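Home | Tickets | Knowledge Base | Bench Booking | Log In

Hullville Student Robotics - Help Desk
Ticket 710: Arms lose the red shirt when folding
Project: Clostcombe (laundry folding, two arms)
Status: Open, reopened, open
Priority: Was "low" until we saw the showcase was in June

What's wrong
Clostcombe is supposed to take a shirt, spread it out, and fold it. It spreads fine. On the fold, one gripper gets to its spot ahead of the other and the shirt turns into what the log calls a completed fold and what everybody else would call a pile.

What we tried first
Restarted everything. Restarted it again in a different order. Read the Herum controller notes, which are 15 pages long and spend most of them on how to mount the controller to a wall. We do not have a wall problem.

Update, 4:15 pm
Went through the saved run. It has 1,151 steps, and the two arms agree with each other until step 1,000. After that the left arm is working from an older position than the right. So the grippers are probably doing what they are told, and the telling is the trouble. The stills below are for whoever picks this up next.

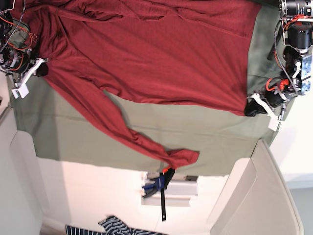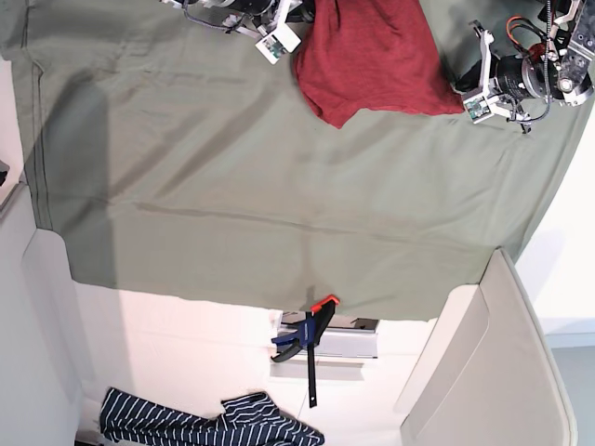 Red shirt on the green cloth, both grippers in view, clamp on the near side of the table.

Reply from the help desk
Thanks for the log. Please confirm both arms read the same clock. Also check that the shirt is "within the supported garment range."

Our answer
It is a shirt. It has long sleeves. We could not find the supported garment range, though we did find a broken link to it.

The clock question was a better one. The arms each start their own timer when their script loads, and the left script loads second. We moved both to a single timer in the Agarwal scheduler and ran it at half speed. The gap at the end got smaller. It did not go away, and at full speed it came right back - so we have either fixed half of the bug or found a second one living behind it.

Still to do
- Log the gripper commands and the arm positions in the same file. They are in two files now, with two ideas of what a second is.
- Run the fold with no shirt and compare timing.
- Leave the clamp alone between runs. If the cloth shifts, the saved positions are junk and we start over.
- Try a different shirt, but only after the timing is sorted. One mystery at a time.

Workaround for now
Half speed, one shirt, and stop the run by hand if the arms disagree. Please don't close this ticket again because the log says "fold complete." The log says that every time.

2 comments | 0 people found this helpful | Share
Contact the help desk | Copyright Hullville Student Robotics | Back to top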